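Support > Facilities > Office Furniture > Closed tickets

Komton standing desk sinks overnight, then shows error and stops

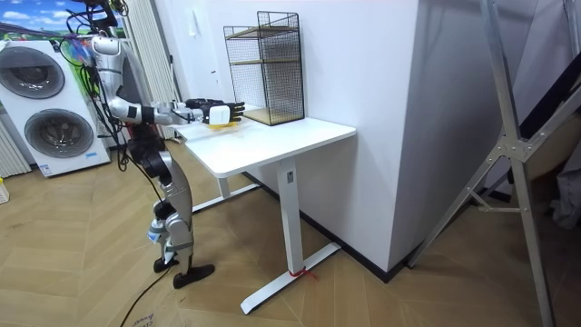
Category: Height-adjustable desks / Control box

Status: Resolved
Opened: Feb 16, 2026
Site: Brurham office, second floor

Reported problem

A Komton desk set to standing height in the evening is lower by the next morning. The drop is small, but the left side goes further than the right and pens roll off. Twice now the handset has shown E7 when the up button is pressed, and the desk will not move until it is unplugged. The user has already tried a different wall outlet. No change.

First check

Desk unplugged for 10 minutes, plugged back in. Up and down work. Ran the reset by holding the down button until the desk reached the bottom and the display blinked. E7 cleared. Left the desk at standing height and marked both legs with masking tape at the joint.

Next morning the left leg was below its tape mark. The right leg had not moved.

Second check

Looked at the load. There were two monitors on arms and a box of printer paper, all clamped or stacked at the left end. Moved the paper to the supply closet and shifted one monitor arm to the right. The desk still dropped overnight on the left, less than before.

Swapped the leg cables at the control box. If the box were at fault, the problem should have moved to the right leg. It stayed on the left. Cables put back and reset run again.

Third check

Took the cover off the left leg. The motor plug was seated but the four screws holding the motor bracket were loose, two of them by a full turn. Tightened all four. The desk then held its height for one night and dropped again on the second. E7 came back the same day.

Contacted Egan, who supplied the desks in September. They asked for the batch number on the leg label, which is 1707-411. Egan says left legs from this batch can have a worn brake spring and will be replaced under warranty. The control box does not need to be changed.

Fix

Replacement leg delivered by Alico. To fit it, the top has to come off the frame, so clear the desk first and lower it all the way. Reused the old foot because the new one came without a leveling pad. Ran the reset twice. The first run stopped partway with no code.

Tape marks checked after three nights and both legs were level. No E7.

Notes for other desks on this floor

Check the label inside the left leg before ordering anything. The same code also comes up when a cable is pinched in the tray, so look there first. Resetting clears the code but does not fix the spring. The old leg goes back to Egan in the same carton.

4 comments
2 shares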